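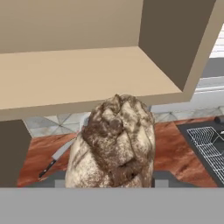 Plasora, a weekly music podcast out of Brestton, is looking for a part-time audio editor to start in August. The show runs interviews with touring bands and solo artists, and each episode comes in at 80 minutes or less. We record in a house, and guests often play a song or two in the kitchen, under beige upper cabinets and next to pale gray and white tile, so you should be comfortable cleaning up sound from a hard, echoey room.

**What you'll do**

- Edit one interview a week and mix any live songs
- Cut two short clips per episode for the website
- Write the show notes, with track titles spelled right
- Work through the back catalog when time allows – there are 88 episodes that need new intros

**What we need**

You have edited spoken audio before, paid or unpaid. You can balance an acoustic guitar against a voice. You meet deadlines and answer messages the same day. Any editing software is fine as long as you can export separate tracks. A music degree is not required.

**Pay and hours**

$250 per episode, paid when the final mix is approved. Most weeks take ten to twelve hours. The work is remote, but you need to be in Brestton once a month for a recording session.

**How to apply**

Send a short note and two samples to Afia Abubakari, producer, through the contact form on the Plasora site. One sample should be an interview. Ama Yakubu, who hosts the show, will hold the second-round calls – they last half an hour. Shortlisted applicants get a paid test edit.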